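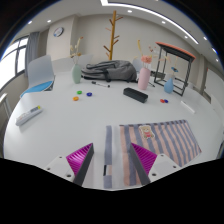 图:手持夹爪的两根带棱手指与深灰色内垫,桌面上放有条纹布、花瓶和背包。

请输入关键词 搜索 热门搜索:夹爪 指垫 标定

Sesier发布手持夹爪维护规程:先查手指,再谈数据

Sesier于九月公布手持夹爪的装调与维护规程,适用于公司内部全部Vikden型工具。规程只有16页,没有新硬件,也没有新算法。公司认为,过去一年里不少被归咎于模型的问题,应当先回到两根手指和两块安装板上重新查一遍。

负责工具维护的Sólveig Zoëga对“免维护”的说法一向不买账。“供应商的资料写着指垫可以一直用下去,我没见过这样的指垫。”她说,“软材料会磨,会沾灰,螺钉会松。谁说自己的夹爪不用管,我想先看看他的检查记录。”

按照规程,每班开工前须完成以下检查:

一、用无绒布擦净内垫,对光查看有无亮斑、起边。发现起边即成对更换,不得只换一侧。
二、将两指缓慢合拢,确认指尖同时接触。先后接触的,松开安装板重新对中,不得靠弯折手指来凑。
三、安装板螺钉分两次拧紧,第二次用扭力起子,拧完画线。画线错位的工具当班停用。
四、检查镜头与手指的相对位置,拍一张静止画面,与上次标定的底图比对。

累计开合4000次后,无论外观如何,指垫一律更换。这个数字并不来自寿命曲线。Zoëga承认,它是团队翻看旧工单后取的一个偏保守的值,明年可能上调,也可能下调。“我不想把它包装成科学结论。”

规程也对试抓环境作了规定。公司不再接受只用标准方块完成的验收,桌面上须有软布、细杆、小圆件等日常物件,光线按平时的样子保留。自动化工程师Kári Þorgeirsson认为,空桌面上的成功率参考价值有限:“方块夹得漂亮,换成一块布,手指偏一点就什么都看出来了。”

规程试行期间,维护组共检查26套工具,其中2套因安装板错位退回重装。公司没有据此宣布抓取成功率提高。试行期太短,操作人员也换过班,Zoëga不同意把任何改善算到规程头上。对于同行新闻稿里常见的“效率大幅提升”,她的评价是:“请把分母也写上。”

更换一对指垫并重新标定,熟练人员需要约16分钟。有班组抱怨这段时间影响产出,公司未予豁免,只允许将更换安排在交接班时进行。备用指垫由Alaoui供应,每批到货须抽检硬度,供应商自带的合格证不作为放行依据。

规程暂不涉及远程诊断。Sesier曾评估过Pralta提出的自动磨损识别方案,结论是识别结果与人工目检分歧较多,目前不予采用。待对方提供完整的误报记录后,公司再决定是否重新测试。

规程全文可向Sesier媒体联络处索取。

相关新闻
· Sesier调整Vikden备件目录
· 螺钉画线管理办法修订说明
· Alaoui指垫来料抽检问答
· 关于Pralta磨损识别评估的补充说明

联系我们 | 版权所有 © Sesier | 返回顶部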